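Unidad 3. Refrigeración por aire en equipos de sobremesa

Profesora: Xiaoyan Jiang. Lectura previa: capítulo 2 del manual de Hedegaard.

## De dónde sale el calor

Casi toda la energía eléctrica que consume un ordenador acaba convertida en calor. Un procesador que consume 100 W entrega prácticamente 100 W de calor al interior de la caja, y ese calor tiene que salir de allí. Si no sale, sube la temperatura del aire interno y con ella la de todos los componentes.

El camino tiene tres tramos:

1. Conducción, del chip a la base del disipador a través de la pasta térmica.
2. Convección, de las aletas al aire que pasa entre ellas.
3. Transporte, del aire caliente hacia el exterior de la caja.

Los alumnos suelen estudiar bien los dos primeros y olvidar el tercero. Un disipador excelente sirve de poco si recibe aire ya caliente.

## Caudal necesario

Para el tercer tramo usamos el balance de energía:

**P = ρ · V · c · ΔT**

donde P es la potencia en vatios, ρ la densidad del aire (1,2 kg/m³), V el caudal en m³/s, c el calor específico (1005 J/kg·K) y ΔT la diferencia entre la temperatura de salida y la de entrada. Si se duplica el caudal, ΔT se reduce a la mitad, siempre que la potencia no cambie.

El caudal que anuncia el fabricante de un ventilador se mide sin obstáculos. Dentro de una caja hay filtros, rejillas y cables, y el caudal real es menor — a veces mucho menor.
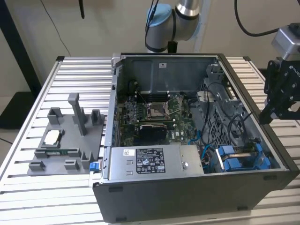
*Fig. 1. Torre de sobremesa abierta, tumbada de lado.*

## Presión positiva y negativa

Si entra más aire por los ventiladores del que extraen los de salida, la presión interior es algo mayor que la ambiente y el sobrante escapa por las rendijas. Con filtros en las entradas, esta configuración acumula menos polvo. En el caso contrario, el aire se cuela por cualquier hueco sin filtrar.

Ninguna de las dos garantiza temperaturas más bajas. Influye más que la corriente atraviese las zonas calientes y no vuelva de la salida a la entrada.

## Ejercicios

**a)** Calcule el caudal para evacuar 100 W con ΔT = 3 K. Exprese el resultado en m³/h.

**b)** Repita el cálculo para una altitud en la que la densidad del aire es menor. ¿Qué ocurre con ΔT si se mantiene el ventilador?

**c)** Dibuje el recorrido del aire en una caja con 2 ventiladores delanteros y uno trasero.

Entrega en el aula 1305, en papel. Las dudas sobre el apartado b, a Kelechi Bassey en la tutoría.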